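Wirneo releases Hedero desktop app for Windows and Mac

March 12, 2024 — Wirneo today announced the general release of Hedero for desktop, a version of its group messaging service that runs on Windows and Mac computers without a web browser. The app is available now from the Wirneo website at no extra charge to existing account holders.

Hedero has until now been offered on phones and through a browser page. The desktop app carries over chats, contacts and shared files when a user signs in, and keeps them in step with the phone version. Messages can be written while a computer is offline and are sent when the connection returns.

The release follows a closed trial which ended in February. A total of 661 people at 14 workplaces took part, and 66 faults reported by them were corrected before launch. Changes made as a result include a quieter default alert sound, a separate window for each chat and a setting that stops the app from opening when the computer starts.

Group calls on desktop support up to 100 people. Screen sharing is included on both systems, although sharing a single window is limited to Windows in this first version. Wirneo expects to add it to the Mac app in a later update — no date has been set.

Customers using Scanlon, the company's older office chat product, may move their message history to Hedero with a tool built into the new app. Scanlon will continue to receive security updates during the changeover. Accounts managed through Faltow, Wirneo's administration service, will see the desktop app listed under approved software, and administrators may choose whether to allow it.

Installation notes and a list of supported systems are published on the Hedero help pages.
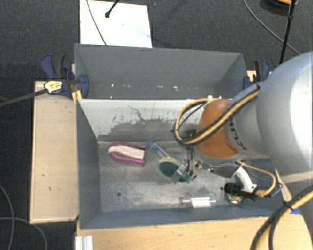 One reader asked whether the Scanlon history tool would also bring across old file attachments, or only the text of the messages, and said the help pages were unclear on the point.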